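Startseite > Unternehmen > Presse > Pressemitteilungen

Diese Website verwendet Cookies. Mit der weiteren Nutzung stimmen Sie unserer Datenschutzerklärung zu.

Teltico eröffnet Wohnhaus Ventura in Altthorpe

Möblierte Zimmer und Apartments für Auszubildende und Berufseinsteiger — Einzug ab sofort möglich

Altthorpe, 15. November 2021. Die Wohnungsgesellschaft Teltico hat das Wohnhaus Ventura in Altthorpe in Betrieb genommen. Das Gebäude in der Nähe des Bahnhofs umfasst 71 möblierte Einheiten und richtet sich an Auszubildende, Studierende und Beschäftigte in den ersten Berufsjahren. Die Miete beginnt bei 259 Euro im Monat für ein Zimmer mit Gemeinschaftsküche. Heizung, Wasser und Internetanschluss sind darin enthalten. 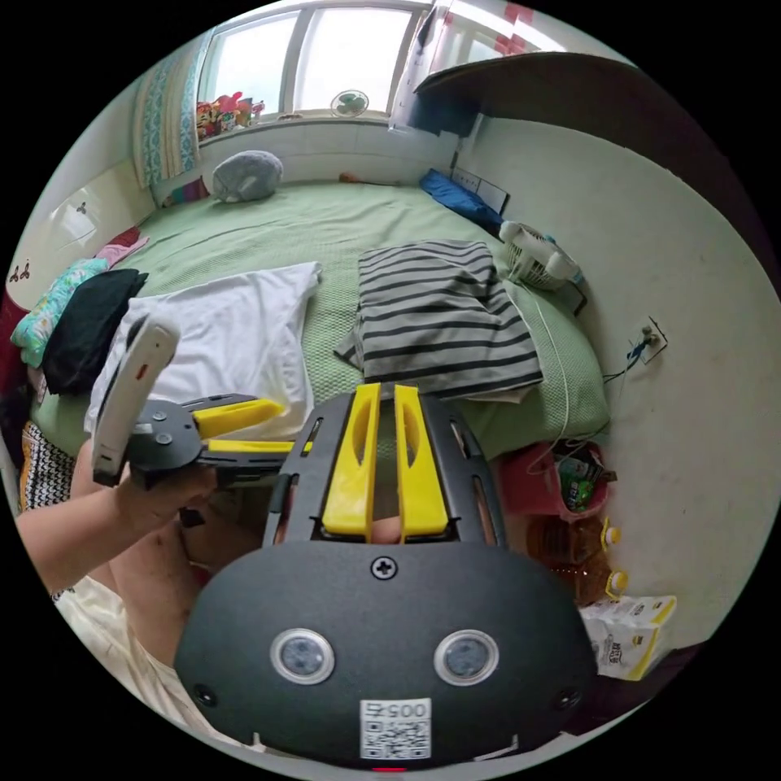
Das Haus stammt aus den sechziger Jahren und diente zuletzt als Verwaltungsgebäude. Teltico hat die Fenster erneuert, das Dach gedämmt und auf jeder Etage eine Küche eingebaut. Die Arbeiten sollten ursprünglich im Juli abgeschlossen sein. Wegen Lieferverzögerungen bei den Innentüren und den Lüftungsgeräten verschob sich die Übergabe in den Herbst.

Bezahlbare kleine Wohnungen sind in Altthorpe seit Jahren knapp. Auf der Warteliste von Teltico stehen derzeit rund 300 Personen, darunter viele, die täglich aus Brarkley pendeln. Ein Teil der neuen Mieter ist bereits eingezogen. Über die restlichen Einheiten entscheidet die Reihenfolge der Anmeldung. Wer einen Ausbildungsvertrag mit einem Betrieb im Ort vorlegt, wird bevorzugt berücksichtigt.
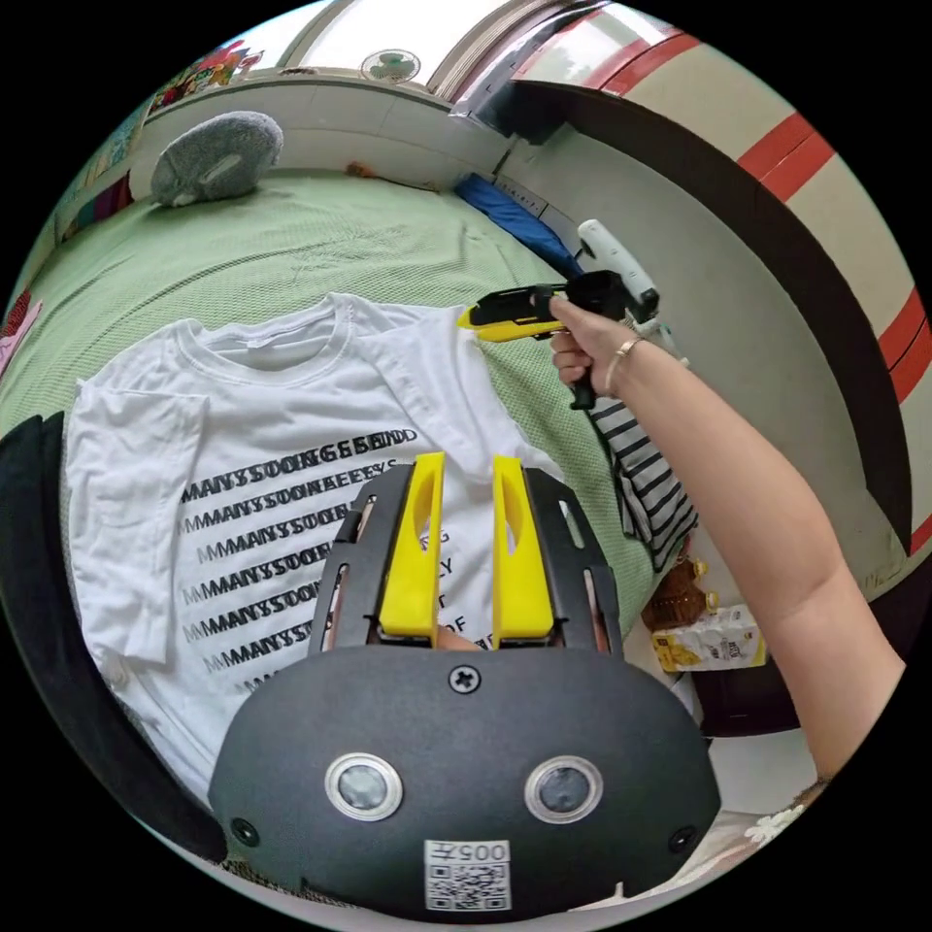 Zur Grundausstattung gehören Bett, Kleiderschrank, Tisch und Stuhl. Bettwäsche und Handtücher bringen die Mieter selbst mit. Waschmaschinen und Trockner stehen im Untergeschoss und werden über die Hauskarte abgerechnet. Fahrräder können im Hof abgestellt werden, Autostellplätze gibt es nur auf Anfrage und gegen Aufpreis.

Die Verträge laufen mindestens sechs Monate. Danach ist eine Kündigung mit einer Frist von 45 Tagen möglich. Ein Wechsel innerhalb des Hauses, etwa vom Zimmer in ein Apartment, kostet keine Bearbeitungsgebühr.

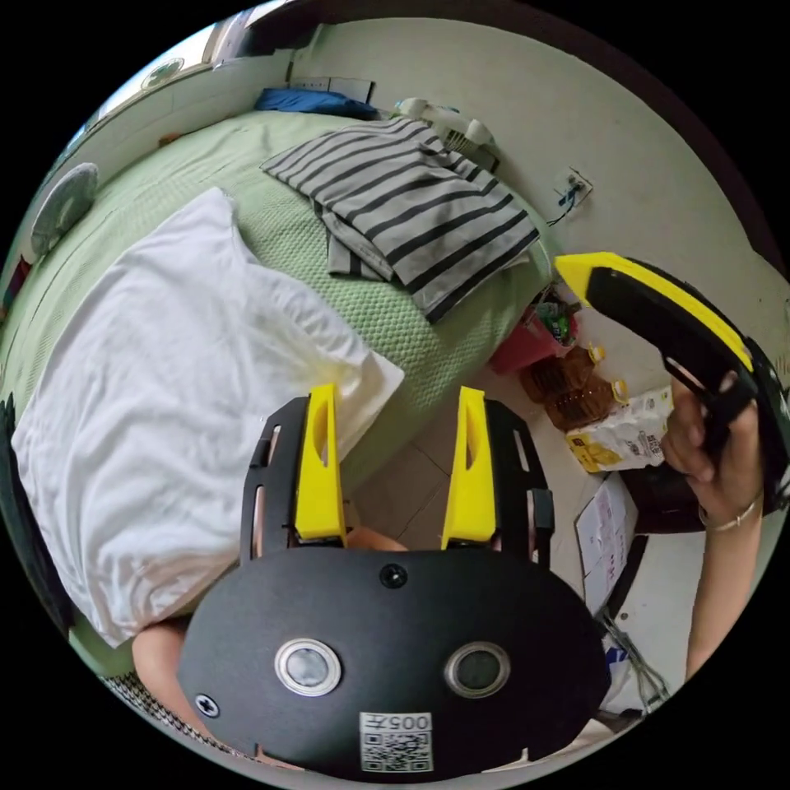
Foto: Teltico. Abdruck honorarfrei bei Nennung der Quelle.

Im kommenden Jahr will Teltico ein zweites Haus nach demselben Modell in Brarkley einrichten. Das Grundstück ist gekauft, der Bauantrag ist gestellt. 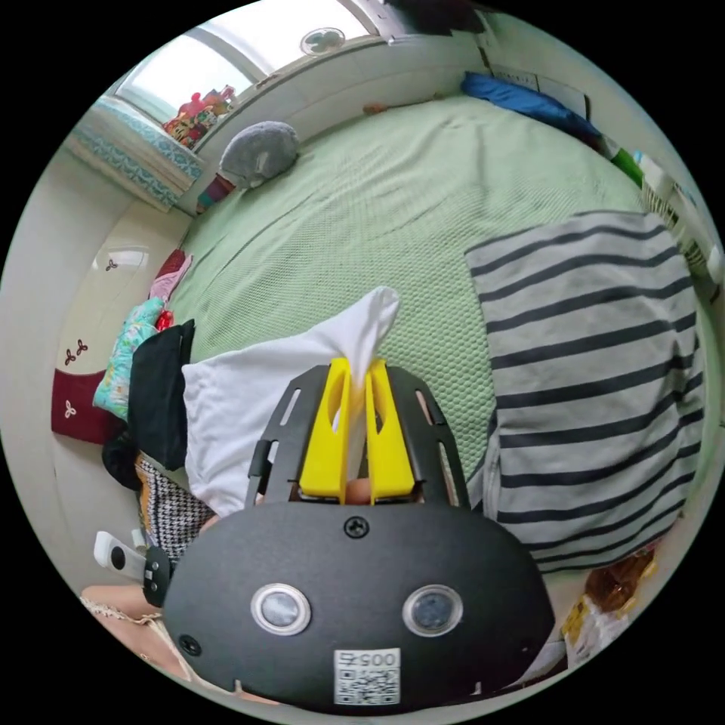
Wie kann man sich für eine Wohnung im Haus Ventura anmelden?

Die Anmeldung erfolgt schriftlich im Vermietungsbüro von Teltico in Altthorpe. Benötigt werden eine Ausweiskopie und ein Nachweis über Ausbildung, Studium oder Arbeitsverhältnis.

Über Teltico

Teltico vermietet und verwaltet Wohnungen in Altthorpe und Umgebung. Schwerpunkte sind kleine Wohnungen und möblierte Zimmer.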